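Two looms and a very long scarf: tea with Ilze Hunt
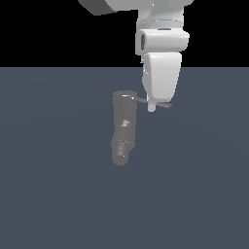 Kilcombe, March

I'd been meaning to get Ilze Hunt to sit down with me for ages, and when she finally said yes it was on condition that I held a skein of wool while she wound it. So that's how we did it, me with my arms stuck out like a scarecrow and the recorder balanced on the bread bin!

She learned to weave from her grandmother, a Zariņš from a farming family, who had firm views about edges. "She'd run her thumb down the side and if it wobbled she'd just hand it back," Ilze told me. "No telling off. You knew what you had to do."

Ilze has 2 looms now, both in the front room (the sofa had to go). The big one came from a house sale in Privmont and arrived in bits, in a horse trailer, with no instructions. "It took me 3 weekends and I had a peg left over. I've still got it. It's in the button jar."

I asked what was on the big loom and she went a bit pink. It's a blanket for her niece, grey and mustard, and she's counted every thread in the warp, all 2548 of them. "I did it twice, because the phone rang. You don't answer the phone when you're threading, I know that, and I answered it."

She buys most of her yarn from Brakar, the little shop behind the chapel, and she's not shy about what she won't use. Anything fluffy is out. "It sticks to itself and then it sticks to you. I made a mohair shawl once and I was picking it off the butter."

Does she ever sell anything? Now and then, mostly tea towels, though she hates pricing them. "People ask how long it took and I say a number, and then they look sorry for me. I'm having a lovely time!"

By then the skein was done and my arms had gone numb, so she put the kettle on and got out another one, dark green this time, and gave me a look.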